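Section 7. Setting up the Roltach pottery kiln controller

Read all of this before you switch anything on. Applies to Rodberg front-loaders and the small Hallum top-loader. Older Zoëga kilns, see the separate sheet.

Before you start

Kiln cold. Shelves out. Wall breaker OFF. Wiring into the breaker box is for an electrician, not you.

You need: the controller, wall bracket, two screws (in the bag), thermocouple lead, small flat screwdriver, pencil.

7.1 Mounting

1. Pick a spot on the wall at eye level, away from the kiln lid. Not above it. Heat rises and the display won't like it.
2. Mark the holes through the bracket. Drill, plug, screw.
3. Hang the controller on the bracket and push down till it clicks.
4. Check the lead reaches without touching the kiln body. If it's tight, move the bracket. Don't stretch the lead.

Note: leave a hand's width free on both sides for air.

7.2 Thermocouple

1. Slide the probe through the hole in the back wall of the kiln. Tip should stick out past the brick, into the chamber.
2. Red wire to minus, yellow to plus. Yes, red is minus on this type. People get this backwards all the time.
3. Snug the screws. Don't crank them.
4. Close the cover.

CAUTION: if the display temperature goes down when the kiln heats up, the wires are swapped. Switch off, let it cool, swap them back. 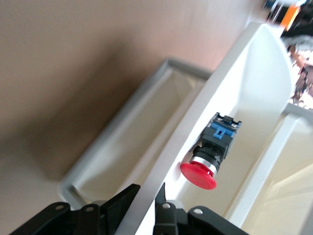

Can I leave the kiln while the first firing is running?
Stay in the building for the whole first run. After that you can go off and do other things, but look in at the hour the program is due to finish.

7.3 First power-up

1. Breaker on, then controller on. Display counts through its start screen, then shows room temperature.
2. Hold SET until the units blink. Pick F or C. Everything below is in C.
3. Set the top limit. For most earthenware 1000 is enough for a bisque. Your clay bag will tell you, and the bag wins over this manual.
4. Press SET again to save. If you skip this it forgets the lot.

Note: Er 1 means no probe found. Go back to 7.2 and check the screws. Er 2, turn off and call us.

7.4 Test firing (empty kiln, do this once)

1. Shelves in, coated with kiln wash on the top face only. No pots.
2. Vent plug out.
3. Choose PROG 1. First step climbs slowly to 128 and holds there to drive the damp out of the brick. Expect some smell. Window open.
4. When the hold ends, put the vent plug in. Gloves on.
5. Second step goes to 763 and ends. Kiln shuts itself down and the display says END.
6. Leave the door shut until it reads under 100. Opening early cracks shelfs.

CAUTION: door and lid are hot long before they look it. Keep kids, pets and plastic buckets well clear.

7.5 Saving your own programs

1. Press PROG until an empty slot comes up.
2. Enter climb rate, target, hold time. Same again for each step.
3. Put a zero in the next climb rate to mark the end.
4. SET to save. Write it in the log at the back too, the memory survives a power cut but not a factory reset.

If power drops in the middle of a firing, the controller picks up teh program where it left off, as long as the kiln hasn't cooled too far. Otherwise it shows PF and waits for you.

Page last changed Apr 25, 2024. Cone chart is in Section 8.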